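Girard opens its Zinimthorpe tidying sessions for September

Hello from all of us at Girard! I'm Aaliyah Arsenault, and I'm very pleased to tell you that our clear-the-table sessions are coming back to Zinimthorpe this September.
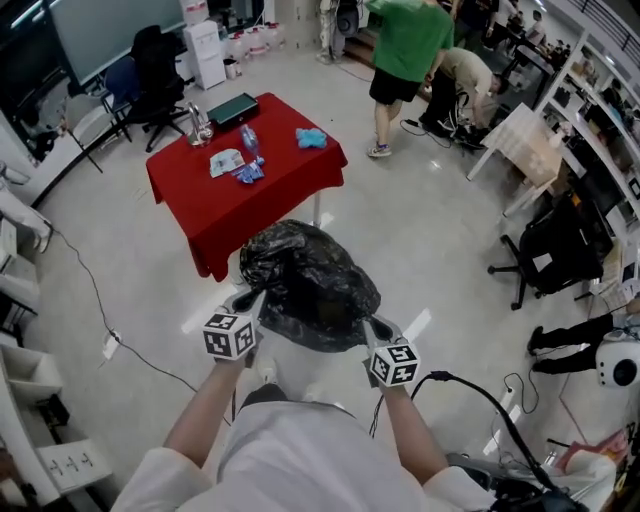
Nokuthula Xaba told me she'd never thought of a tabletop as something you could learn to clear, and that she now does hers every evening before the kettle goes on.

That's pretty much the whole idea. We put a cloth on a small table, add the sort of stuff that gathers on everyone's (a kettle, a water bottle, a bit of card, a cloth, a crumpled plastic bag) and then we sort it out together. Bags come first in my book, as they hide everything else! After that it's bottles, then paper, then whatever you've been pretending not to see.

There are eight sessions in all, each starting at 2 in the afternoon, with 18 places at every one. Our friends at Drandudix are lending us extra tables, so there's more elbow room than last time, and we're hoping to bring the whole thing over to Dikinholm in the spring if enough of you ask.

You don't need to bring anything, though if you've got a bag of odds and ends that's been beating you for months, pop it under your arm and come along. Places can be booked through the Girard office in Zinimthorpe.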